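The Brown Thing

By October the house at Ojala had been emptied of everything that wanted emptying except the linen cupboard, and Merja had put that off for as long as a person decently can. She started on it after breakfast, meaning to be done by 11, and at 11 she was still sitting on the floor of the upstairs hall with a pillowcase in her lap, trying to remember whether it had been on her bed or her brother's.

Her aunt Pirjo had kept things. She kept the good sheets for guests and the middling sheets for herself and the bad sheets for the apple trees when frost was coming, and every pile had once had its own shelf, although over the years the piles had gotten friendly with one another and it took a patient hand to part them again. Merja carried them across to the bedroom by the armful, and Onni, who had come to help with the heavy furniture and found there wasn't any left, carried them down to the car.

The checkered cloth she knew right away. Blue and white, big easy squares, the sort of thing you could lay a ruler against as a child and be happy for an hour. It had gone on the picnics and it had gone on the long table when the cousins came, and once (she was almost sure of this) it had been a tent. She spread it out wide because she wanted to see it whole, and then, since it made such a cheerful place to sort on, she went on using it for everything else.

So it was there that she put the brown thing when it came out from the very back of the bottom shelf. Or maroon, if you were feeling generous. She laid it down and pulled at it a little this way and that, hoping it would tell her what it was.

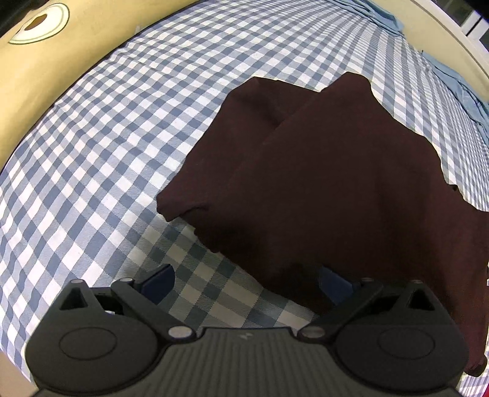
A curtain, Onni thought, and he said so from the doorway with the air of a man who would like it to be a curtain and go in the car. His grandmother had had a pair in that color, he said, and they'd kept the sun out so well that the geraniums gave up.

Merja said it was too soft for a curtain. She took hold of the one pointed corner and rubbed it between her fingers, and then she bent down and smelled it, and it smelled of the cupboard, of old soap and pine boards, and that was no help at all, though she stayed there a while longer than she needed to.

"Could be a skirt," said Onni, who was weakening.

"She never wore brown."

"She might have, before you."

It was a strange idea, Pirjo before her, going around in a maroon skirt with somewhere to be. Merja turned it over for a bit. Then she folded the thing in half, and in half again, badly, and put it on the windowsill with the button tin and the letters, where she was keeping what she meant to keep.

"And the checkered one?" said Onni.

"We'll eat lunch on it first," she said, and sent him down for the bread.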